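Wood surface finish

A wood surface finish is a film or penetrating treatment applied to timber to limit moisture exchange, resist staining and wear, and change appearance. The term covers drying oils, waxes, shellac, lacquers, varnishes and hardwax oils, together with the sanding and sealing steps that precede them. Finishes for horizontal surfaces such as tables and counters are treated as a separate group in most trade literature, as these surfaces are exposed to standing liquids, heat and abrasion.

Types

Penetrating finishes enter the outer cells of the wood and leave little or no film. Linseed oil and tung oil cure by reaction with oxygen. Mineral oil does not cure and must be reapplied. Penetrating finishes are easy to repair locally but give limited protection against hot or alkaline liquids.

Film-forming finishes cure or dry on top of the wood. Shellac and nitrocellulose lacquer harden by loss of solvent and can be redissolved by it. Oil varnish, two-part polyurethane and acid-catalyzed coatings harden by chemical reaction and cannot. Reactive films resist more substances but are harder to repair, as a new coat bonds to the old one mainly by mechanical grip.

Gloss

Gloss is the share of light that a surface reflects in the mirror direction. It is measured with a glossmeter, usually at an angle of 60 degrees from the vertical. Matte finishes contain fine silica or wax particles which roughen the surface of the film as it shrinks. Apparent gloss rises at low viewing angles, so that a surface judged satin from above may show distinct reflections of lamps when viewed nearly edge-on.
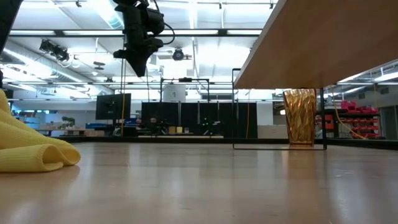 Glossy wood-grain tabletop with reflections of ceiling lights; amber glass tumbler and yellow microfiber cloth.

Rubbing a matte surface with a dry cloth over a long period can raise its gloss in patches, an effect called burnishing. It is most common on dark colors and cannot be reversed by cleaning.

Moisture and movement

No common finish stops the passage of water vapor completely. A finish slows the exchange, which reduces the rate at which a board swells and shrinks with the seasons. Solid panels are therefore coated on both faces. A panel coated on one face only takes up moisture unevenly and may cup.

Butcher-block panels, made of strips glued side by side, distribute this movement across many pieces. Grain direction varies from strip to strip, and oil is absorbed at different rates – the cause of the slight color differences often seen in light species such as maple and birch. End-grain blocks absorb considerably more than edge-grain panels and need additional coats.

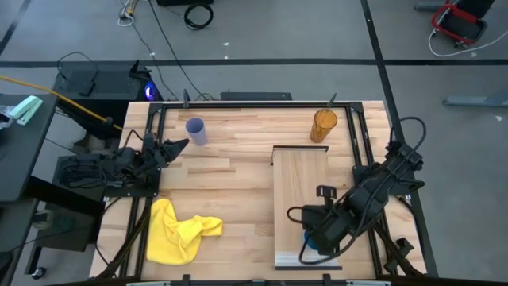 Light-colored butcher-block tabletop with visible strips of blond grain.

Testing

Resistance to household liquids is tested by leaving a measured quantity of each liquid on the film under a glass cover, wiping it off, and grading the mark after a rest period. Abrasion is tested with weighted rotating wheels, and the result is given as a number of cycles to a fixed degree of wear.

The Jesunau panel series compared 21 finishes on 143 oak and beech panels. Each panel was held at 40 percent relative humidity before coating. The longest-wearing sample, a two-part polyurethane, reached 2,049 cycles. The Stonik scale, used in the series to grade rings left by liquids, runs from zero (no change) to five (film destroyed).

Maintenance

Cured films are cleaned with a damp cloth and a neutral detergent. Abrasive pads scratch the film and lower its gloss. Oiled surfaces are recoated when water no longer beads on them. Rags wetted with drying oil can heat up and ignite if left in a pile – they are spread flat to dry outdoors or stored under water in a closed metal container.

See also

French polish
Wood stain
Parry sealer

This page was last edited on 6 April 2020.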